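Kilanex Two-Arm Home Kit, firmware 38: good hands, bad manners

I bought the Kilanex to set the table. My aunt's folding tables, the marble-look ones with the red trim, went up in the front room in August and never came down, so there was a job waiting for it: forks and cups, tabletop to tabletop, all afternoon if it liked. It costs as much as a used car and for most of a week it behaved like one I'd chosen well.

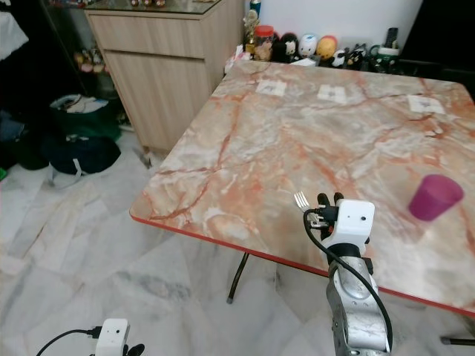

Kęstutis Jankauskaitė
Reviews, home machines

First the good part. The fingers are excellent. A fork is a mean thing to hand a robot, thin and shiny and never lying quite how you left it, and the Kilanex picks one up as if it had been doing it for years. Plastic cups are easier and it knows it. Setup took me 11 minutes, most of them spent on the cable clips, which are the cheapest part of the kit and feel it.

Then we come to error 1502. The manual lists it as "grip state uncertain," and what it means in practice is that the hand has forgotten whether it's holding anything. A cautious machine would stop there. This one opens its fingers to find out.
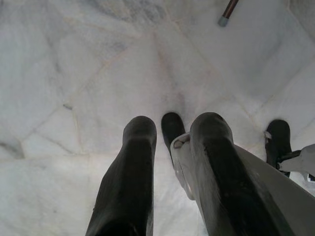 With a cup, you get a bounce and a bit of chasing. With a fork, you get a fork on a stone floor, tines first if your luck is like mine, and you start wearing real shoes in the house. I logged five of these in one afternoon. Four came while the arm was swinging from one table to the other, and the last came while it was standing perfectly still, apparently thinking about its life.

The stop button works. I want to be fair about that. It cuts the motion at once, and it also cuts the grip, so pressing it in a panic gives you the very drop you were trying to prevent. Kilanex support told me this was "expected behavior." I had expected other behavior.
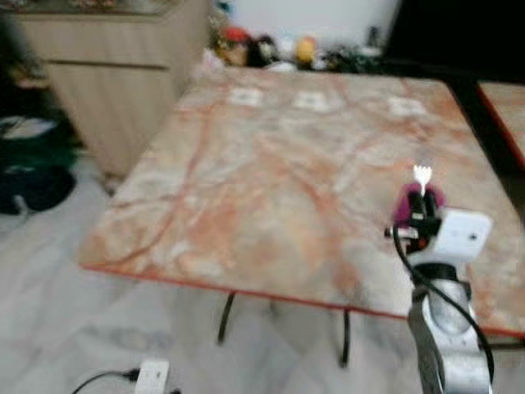
Stankevičius wrote in after my first notes went up to say the fault is in the wrist cable and the firmware is innocent: reseat the connector, leave more slack in the loop, and 1502 goes away for good. Same cure on the Perngate arm, apparently, which uses a similar plug.

I tried it. More slack did help during the long swings, and I went a whole morning without a drop. The standing-still one came back after lunch. So call it half a cable problem, and the other half belongs to whoever decided that letting go was a sensible way to check.

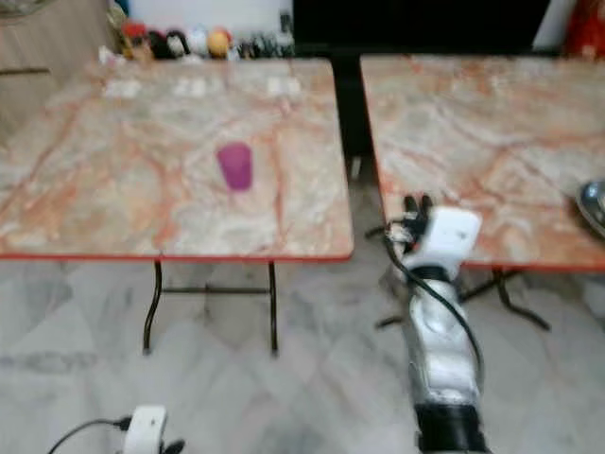
Until there's a fix, I run it at the slow setting and give it plastic only. No knives, no glass, and no bare feet within reach of either arm. The Kotivier kit I had last year was clumsier in every way and took twice as long over a cup, but when it got confused it held on and beeped at me, and I miss the beeping.

Buy it if you have carpet. Everyone else should wait for firmware 39 and read the release notes before the brochure.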